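お部屋の片づけをロボットに教える 遠隔操作の現場から

Griseckの見学記も、おかげさまで少しずつページが増えてまいりました。今回は、双腕ロボットに「床のごみを拾ってごみ箱に入れる」という仕事を教えている様子をご紹介します。教えるといっても言葉で説明するのではなく、操縦する人が離れたところから両腕を動かし、その動きをまるごと記録していくやり方です。わたしたちなら考えもせずに済ませてしまうことですが、いざ腕を一本ずつ動かすとなると、なかなか奥が深いのですよ。
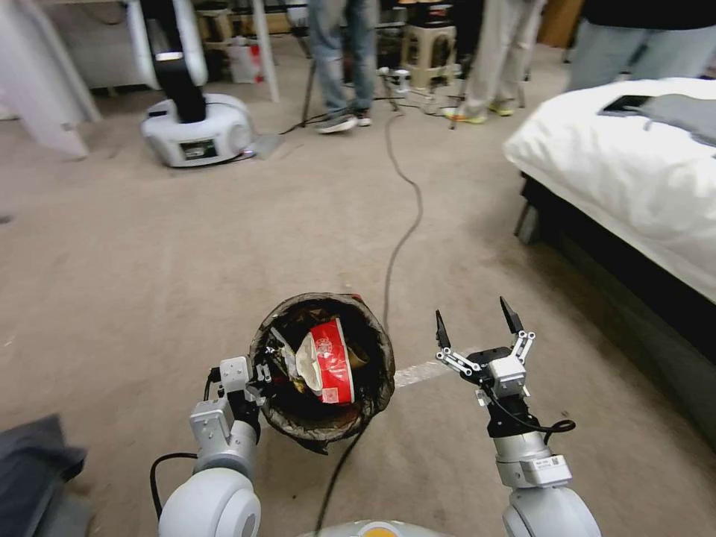

黒いごみ箱に左手を添えて、右手は開いたまま。中には赤と白の紙コップ。奥には別のロボットもいます。

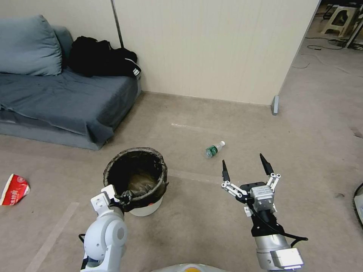
ソファのそばで。箱の横にはペットボトル、左のほうには紙コップが転がっています。
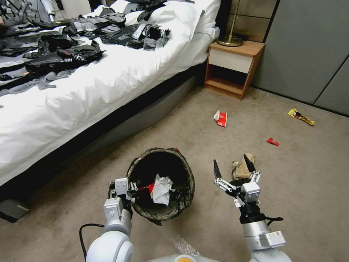

ベッドのそばで。編み目のあるごみ箱と、右手の先に茶色の紙袋。

文・構成 Messide 見学記担当(Griseck広報)

三枚とも、左手がごみ箱の縁のあたりにあるのにお気づきでしょうか。操縦の練習では、まずこの左手の置き方から始めます。慣れないうちはつい右手ばかり目で追ってしまい、左手がお留守になるのだそうです。わたしも少しだけ操縦させてもらいましたが、紙コップひとつつかむのに汗だくになりました(しかも二回落としました!)。

この課題「Saltivdale」では、これまでに882回分のお手本を記録し、見直しを経て700回分を学習用に残しました。つかみ損ねてやり直した回も、動きが素直であれば捨てずに取ってあります。操縦する人によって手の運びに癖があり、記録を続けて見ていると、だんだん誰の回か見当がつくようになってくるのも楽しいところです。

次の更新は9月の予定です。机の上の片づけに移り、小さな文具のつかみ方を練習するところをお届けするつもりですので、またお茶でも飲みながらのんびりのぞいてみてください。

2023年7月9日 掲載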